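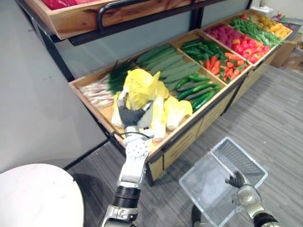 Right hand on the napa cabbage, left hand on the basket, at the long produce stand.

Workshop tips: sharing a produce stand with a two-armed robot

We've had a robot doing picking practice at Litwood since January, and I'm still a bit giddy about it. I used to spend whole shifts walking from stand to table and back with a basket on my hip. Now I spend them setting up, watching, fixing small things and thinking about where the carrots should go (much more interesting than it sounds!). A few people from the Solteo site have asked how we run the floor, so I've written up the things that made our days easier. Most of it would suit anyone with a shelf, a bin and a machine reaching into it.

Set out the stand for hands

Leave finger room around the fat end. Napa cabbage is a great starter item: the pale base gives the fingers something solid to close on, and the leafy top tells you at a glance which way it's lying. We lay ours leaf end to the back where we can. If two are wedged tight together, pull them apart by a thumb's width before you start.

Keep long things parallel. Green onions and the long cucumbers go in side by side, all pointing the same way. A crossed cucumber will roll when its neighbour is lifted, and then you're on your knees looking for it.

Small cucumbers go to the front. They're slippery-looking little things and a long reach over the big ones is asking for trouble.

Watch the dividers. Beans creep. Ours are forever flopping over into the next compartment, and I tuck them back whenever I go past.

Use artificial stock for practice. It doesn't bruise, it doesn't need a fridge, and you can leave the whole stand made up overnight. Wipe it with a barely damp cloth and a drop of dish soap, then dry it well. Dusty peppers get shiny again in seconds.

Baskets

Go for clear sides if you have the choice. You can see what's in there from across the room, whichever way the basket's been tilted. Ours have a grid bottom as well, and crumbs and bits of leaf fall through when you give it a shake.

Check the rim before each run. Run a finger along it and feel for cracks or a rough spot. The rim is where the gripper holds on, so it cops all the wear. I put a strip of coloured tape on any basket that's due to be swapped out and stack it well away from the good ones.

Empty it between runs, even if there's only one carrot in it. I've forgotten, and the tally was wrong for the rest of the shift.

The floor

Carpet is kinder than concrete on dropped fruit and on your feet, but it hides things. Vacuum along the front of the drawers and in behind the legs. Keep the drawers shut while the arms are going – I've caught a shin on one, and a hand coming down over an open drawer has less space than you'd think.

Cables deserve a look every morning. We check for anything that's rubbing near the wrist, and if a loop looks different from yesterday we ask before touching it. Hưng Lã is our person for that, and he'd much sooner be asked than find a bit of my tape on it.

What changed for us

I was nervous, I'll admit. There were four of us on picking and I pictured one of us left with a broom. What we got was a different split of the work. Cường Ông had the sorest shoulders in the building from reaching to the back of the stand, and he now plans the layouts and runs the Mạch sheet, our name for the page where every run gets written down. We do up to 40 runs on a good day. He's colourful about the bad ones.

It wasn't all smooth. The first 3 weeks were slow and the breaks got messy, with everyone hovering in case something happened. We fixed that with a plain rule: one person watches, the rest take their break properly, away from the stand, with the kettle. I'd do that from day one if I had it over again.

The other thing I'd push for is training for everybody. Ukard ran ours, and at first only two of us were booked in. The other two felt like visitors in their own workplace until they'd had their turn at the controls. Now all four of us can stop the arms, start them again and fill in the sheet, and the shifts are shared out evenly.

Quick ones for the noticeboard

– Sleeves rolled, lanyards off.
– Say "hands in" out loud before you reach into the stand, and wait for an answer.
– Red peppers and red fruit go in separate compartments, with something green between if you've got it.
– Mugs stay in the kitchen.
– If you move a compartment's contents, write it on the sheet straight away.
– Spare baskets go under the bench, rims up.

Next on my list is a better way to keep the beans where they belong. I've tried a folded tea towel and I've tried a rubber band. The rubber band is ahead so far, but it has to come off before every run and I keep losing it in the carpet.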